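Home News Events Training Facilities Contact

Kavanagh Center Opens Automation Hall to Visitors

2025-12-26

The Kavanagh Center for Applied Manufacturing opened its automation hall to visitors from area companies and schools this month, with a program of talks, a guided tour and live robot demonstrations. The center registered 41 guests for the afternoon session, among them production managers, technical instructors and students in their final year of study.

The open day was held jointly with Clirnar, the engineering firm that has shared the hall with the center since July. Under the terms of the partnership, Clirnar provides engineering staff and software support, while the center provides floor space, safety supervision and access to its training program. The agreement runs for 4 years and may be extended by either party in writing.

Azra Krasniqi, director of the automation program, welcomed the guests and gave a short account of the work planned for the coming year. She said the center wished to give smaller firms a fair picture of what automated handling can do at present and where it still falls short.

"Many of the companies that come to us have seen a finished production line at a trade show," Krasniqi said. "They have seldom had the chance to stand next to a system that is still being developed and put questions to the people who work on it every day. We hope this visit gave them that chance."

The hall covers 1,395 square feet on the ground floor of the Vikport building and is divided into a handling area, a small machine shop and a classroom. Guests were taken through in groups, each led by a member of the teaching staff. Safety glasses were issued at the entrance, and visitors were asked to remain behind the marked line while any equipment was in operation.

The tour began in the machine shop, where students showed the fixtures and brackets they had made during the fall term. Several of these parts are now in daily use elsewhere in the building. In the classroom, guests were able to try the programming exercises given to first-year students and to review the course materials. The introductory course requires 40 hours of attendance and ends with a practical test. It is open to employees of partner companies as well as to enrolled students, and no earlier experience with robots is needed.

A talk by Clirnar engineers dealt with the cost of bringing automated handling into a warehouse that was not designed for it. The speakers advised firms to begin with one station and to keep records of every stoppage during the first months of operation. They also addressed questions on maintenance contracts, floor loading and the retraining of existing staff. Discussion of the last point continued well past the time set for it, and the center has agreed to take it up again at a separate meeting for employers.

Guests also heard a brief report on Ronance, the project under which the center and Clirnar are studying the handling of mixed goods. Work on the project is carried out in the handling area by a team of engineers and students. A written report on its first stage will be given to partner companies once the internal review has been completed. The center will not release results before that time.

The center thanks the companies and schools that took part, as well as the students who gave up part of their break to assist with the tour. Firms that were unable to attend may request a visit by writing to the program office. Groups from schools should apply through their instructor and state the age of the students and the subject they are studying. Requests are handled in the order in which they are received.

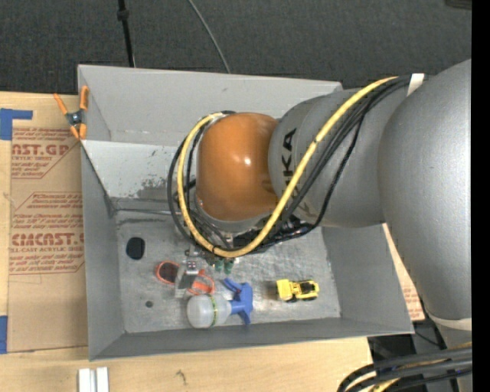
Mixed-goods handling was the subject of the final demonstration of the afternoon, and it drew the greatest number of questions. Krasniqi explained that a station of this kind cannot depend on items of one size or shape arriving in a fixed position. A spray bottle lying on its side, with its rounded body and trigger head, calls for a different grip than the yellow toy truck farther along the floor of the same metal bin, and the KUKA arm has to reach down between sloping walls to get to either one. Visitors from the packaging trade asked how such a station would deal with soft or torn packages, and the engineers replied that this question falls within the next stage of the Ronance project. Companies wishing to propose goods of their own for study may submit a short description to the program office, together with the name of a contact person.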